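見学報告:Valtier 遠隔教示ラボ

2025年9月24日

Valtierの教示データ収集拠点を見学した。6月の展示会で概要説明を受けており、今回は実機の操作手順と記録運用の確認を目的とした。見学時間は70分、うち後半は操作体験に充てられた。

1. 設備
双腕の作業セルが5台、通路に沿って並ぶ。セルは白い壁で三方を囲い、手前側にアームを2本取り付ける構成である。操作者は手元のリーダーアームを左右の手で動かし、セル側のアームがこれに追従する。制御ソフトはProstellで、関節角とカメラ映像を同一の時刻基準で記録する。リーダーアームの把持部はŽukauskasが製作しており、握りの開閉量がそのままグリッパの開度指令になる。

2. 教示の手順
課題は一文の指示で与えられる。操作者は開始ペダルを踏み、動作を行い、終了ペダルで区切る。1回の上限は40秒で、超過分は自動的に破棄される。把持に失敗した場合でも、同じ試行内で持ち直せば有効として残す。持ち直しの動作も学習に使うためとの説明であった。物品の配置は試行ごとに変更する。

見学日までに登録された有効試行は、卓上整理の課題で1274件。収録後の確認にはPlultardを用い、指示文と動作の不一致、関節の急峻な変動、映像の欠落を判定する。判定基準の文書は閲覧のみで、複写は不可であった。

3. 操作体験
卓上整理のセルを使用した。天板は黒地に白い筋の入った柄で、玩具やカード入りの容器が置かれている。
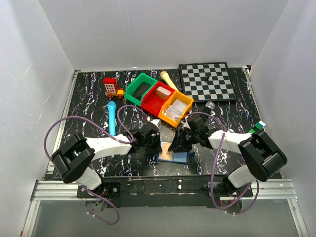 図1 卓上整理セル。中央の青い本の上で左右のグリッパが接近した状態

力覚の提示はなく、接触の判断は目視に頼る。奥行き方向の距離がつかみにくく、薄い物ほど高さ合わせに時間を要した。両腕を中央に寄せると先端同士の間隔が狭くなるため、片腕を先に退避させてから他方を下ろすよう指導を受けた。干渉時の停止はソフト側で設定されているが、閾値は非公開とのことである。

4. 確認事項
操作者間のばらつきの扱いについて質問した。操作者別の集計はあるものの、学習時の重み付けには反映していない。リーダーアームの零点調整は始業時と昼休み後に実施する。ケーブルの交換周期は未回答で、後日書面で受領する予定。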